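4.3 Preparing and Mounting the Feed Hopper

This section covers the Eltport countertop grain mill with the Kemholm hopper. If your mill has the older fixed funnel, skip to 4.5.

Before you begin

Unplug the mill. The power switch does not isolate the hopper interlock, and the motor can start when the hopper tab closes the contact.

You will need:
Hopper body
Hopper gasket (gray, in the small parts bag)
2 thumb screws
Dry cloth
Soft brush

Mounting the hopper

1. Set the mill on a level surface with the discharge chute facing you. Leave enough clearance behind the housing for the vent slots.

2. Wipe the hopper seat with the dry cloth. Do not use water. Flour paste in the seat groove hardens and will keep the gasket from closing.

3. Press the gasket into the groove with the flat side up. Work from the rear notch toward the front in both directions so that any slack ends up at the front, where it can be pushed down by hand.

4. Lower the hopper body onto the seat with the interlock tab to the rear. The tab should enter its slot without force. If it does not, lift the hopper, turn it slightly, and try again.

5. Start both thumb screws before tightening either one. Tighten them finger tight only.

CAUTION: Do not use pliers or a wrench on the thumb screws. The threaded inserts in the seat are brass and will pull out of the housing.

6. Check that the hopper does not rock. A small amount of side play at the rim is normal. Play at the seat is not, and means the gasket has rolled out of its groove. Repeat from step 3.

Setting the grind before the first run

7. Turn the grind collar fully counterclockwise to the coarse stop.

8. Plug in the mill and switch it on with the hopper empty. Listen for two seconds, then turn the collar clockwise until you hear the burrs just touch. Back the collar off one mark. Switch the mill off.

Note: The touch point changes when the burrs warm up. Repeat step 8 after the first full batch, and again any time the burrs have been removed for cleaning.

9. Write the collar position on the record card at the back of this guide.

Filling the hopper

Measure grain by weight. Volume measures vary too much between wheat, rye and corn to be of use here, and a heaped cup of popcorn kernels can jam the throat. For the first run, use 100 grams of clean, dry soft wheat and discard the flour. It will contain stone dust from the factory dressing of the burrs.

Add grain with the motor running. Pour toward the side wall of the hopper and let the grain slide down to the throat. Keep the level below the molded fill line. Any dry, clean kitchen scoop or large spoon will do for this. 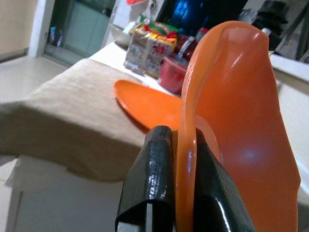
Orange plastic pieces, one with a curved, scoop-like shape and a raised rim.

WARNING: Never put a scoop, spoon, brush handle or finger into the throat while the mill is plugged in. If grain bridges across the throat, switch off, unplug, and clear the bridge from above with the soft brush.

Grain must be dry enough to crack cleanly. Crush a kernel with the back of a spoon on a hard surface. A kernel that snaps is ready to mill. A kernel that flattens is too damp and will glaze the burrs -- spread the grain on a tray and let it dry overnight before you test it again.

Emptying and removing the hopper

10. Let the mill run until the sound of grinding stops, then switch off and unplug.

11. Loosen both thumb screws and lift the hopper straight up. Do not tilt it while the tab is still in the slot.

12. Brush out the throat and the seat groove. Leave the gasket in place unless it is torn or has taken a set.

13. Wash the hopper body by hand in warm water with mild soap and dry it fully before refitting. It is not dishwasher safe.

If the mill does not start after the hopper is fitted

Hopper tab not seated: remove and refit from step 4.
Thumb screw loose on the tab side: tighten by hand.
Overload cutout tripped: unplug, wait for the housing to cool, press the red reset button under the base.
Fault code 329 on the display: the interlock contact is dirty or bent. Do not bridge the contact. See section 7.2 for cleaning, or contact your dealer.

Replacement gaskets are sold in packs of 2 under the Urent spare parts line. Order by the serial number on the underside of the base, as the groove profile differs between early and late housings.

4.4 Fitting the Flour Bag

The bag collar clips over the discharge chute with the seam facing down.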